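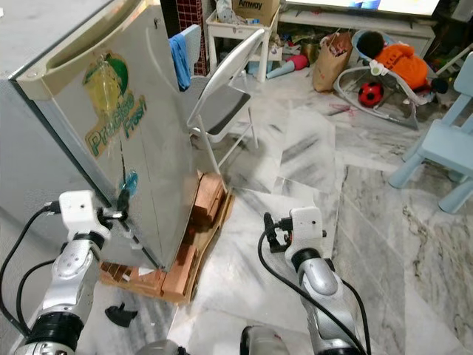 Fridge doors and the trouble with grasping nothing

I have spent most of March thinking about fridge doors, and I'm afraid you are now going to spend a few minutes thinking about them too. Put the kettle on if you like, it isn't a short one.

For those who are new here, I look after the planning side of Nerudeck, the software we use to get a two-armed robot from "please open that" to a set of movements that won't break anything. Naveen Joshi does perception, Josefina Cabral does the low-level control, and I sit in the middle and get complaints from both of them, which I mostly deserve.

Our old planner had one idea about doors. Find the handle, grasp it, pull along an arc. It's a lovely idea and it works on kitchen cupboards all day long. Then you come to a mini fridge like this one, where the handle is a long recessed strip along the top edge of the door, and there is nothing for two stubby black fingertips to close around. The planner would look at it, find no grasp it liked, and sit there sampling until it timed out. I watched it do this far too many times, hoping (as one does) that the next go would be different.

What I've been writing instead is what we call edge contact mode. The planner no longer insists on a grasp. It's allowed to choose a spot on an edge, put the fingertips against it and treat that contact as something it can push or drag on, as long as the direction of force stays inside a cone that Josefina's controller is happy with. You can see the sort of spot I mean in the photo, with the left gripper up against the lower edge of the door near the little blue sticker. The right arm isn't touching the fridge there at all – it has its own parking pose now, and I'll come to that.

Perception was the next headache. Stainless steel is horrid for depth. Naveen's first door model was fitted to the points on the front face, and on a shiny door half of those points are either missing or belong to the reflection of something else. He now fits the two edges and the seam between the door and the cabinet, which is dark and thin and shows up rather nicely, and he only uses the face as a sanity check. The "Practice Fresh" sticker, faded as it is, gives the tracker some texture to hold on to, and I've grown quite fond of it.

The base matters too, and I didn't appreciate this early on. The fridge stands on a wooden base propped on bricks, so the old assumption that appliances start at floor level put our door model in the wrong place before we'd even begun. There was one constant in the code, called FLOOR_OFFSET and set to zero, with a comment from Pascual Quiroga saying "fix this later". Pascual, if you're reading, it is later.

Now, the numbers, for those of you who skip to them. I replayed 368 recorded attempts through the new planner offline. The old one failed to produce any plan for 30 of them, and the new one fails on seven. All seven have the same cause, where the elbow wants to be somewhere the chair behind the fridge already is. Planning can take up to 1194 milliseconds when it has to try both edges, and I'd like that lower, but I'm not going to lose sleep over it.

Back to the right arm. It used to be left wherever the last task finished, and the planner then had to treat it as an obstacle of no fixed shape, cables and all. Lorena Arancibia suggested a boring answer, a named resting pose with a fat box around it that includes the loop of cable, checked before the left arm is allowed to move. I argued against it for a whole afternoon and then put it in, and it took 30 lines.

Still to do: let the planner switch from edge contact to a proper grasp halfway through a door swing without stopping for a think, and get the small bits on the floor into the collision map. Naveen's filter throws away anything that low as noise, and a black plastic clip on white marble really ought to count as something.

I'll write up the force cone properly next time, with the maths, once Josefina has checked my signs.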